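Store Security > Counter Alarms

Dronddale Two-Button Holdup Alarm

If you run a small shop and you've been putting off a panic button, this is the one we'd love you to look at first! The Dronddale has two recessed buttons that have to be squeezed together, so a bag of potatoes or a stray knee won't bring the police to your door. It fits under any counter with four screws, and the call goes out silently. No siren, no flashing light, nothing to upset a person who is already holding a gun.

Frida Ketilsson designed the housing after years of working nights behind a register, and it shows - you can find both buttons by touch alone, even in winter gloves.
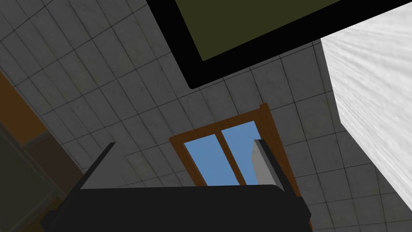
The button unit talks to a base box that you can keep in the back office or stockroom, up to 164 feet away. The box sends the alert to your monitoring company and keeps a log of the exact time it was pressed, which detectives and prosecutors are always glad to have. A backup battery keeps it going through a power cut (we love this part).

In the carton: button unit, base box, mounting screws, backup battery and a plain-English setup card. Please call your monitoring company before the first test!

We use cookies to remember your cart. OK / Settings

Last updated July 18, 2018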